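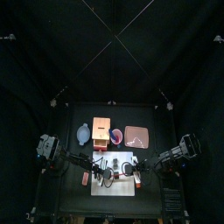
A light blue oval bowl at the far left of a row on a black tabletop.

The woman who has led the drivers' section of the Drornholm transport union for two terms receives me in the canteen of the bus depot, at half past five in the morning. It is the only hour when both the night shift and the early shift are in the building.

"If I come at ten, I meet only the managers," she says, and she goes to fill her cup.

Her section has 1,259 members, nearly all of them employed by Brunus, the company which runs the city buses under contract. The present agreement ends in May. Talks about the next one began in winter and have stopped two times, both times over the same question: the length of the break between two parts of a split shift.

Brunus wants to keep it at 90 minutes, unpaid. The union asks that the break is paid when the driver must spend it away from the home depot.

"At the Besari terminus there is one bench and a machine for coffee," she says. "You cannot go home from there and come back in time. So whose time is it? I have asked this at the table and I am still waiting."
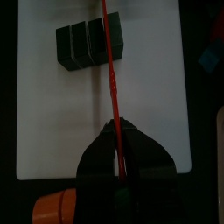 She is careful when I mention a strike. In the last ballot the members gave the leadership permission to call one, but she does not want to use the word in every sentence. "When you say it too often, the company stops to hear it -- and the passengers start to hate you."

Wages, she tells me, are nearly settled. The company has offered 2 per cent more from the first month of the new contract, and the members can live with it if the breaks are solved. What worries her more is the Sundaram line, where 42 drivers may be moved to another employer when the route is tendered again.

"They ask me if they keep their years of service. I tell them what I know, and I know very little for now."
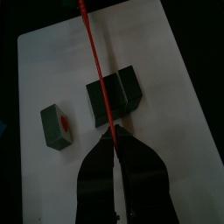 What happens next

The two sides meet again next week at the company's office. She expects a long evening and has already exchanged her late shift with a colleague. If there is a proposal on the breaks, it will be read aloud at each depot before the vote.

"On paper people look only at the wages," she says. The first bus is leaving, and she has to drive the third.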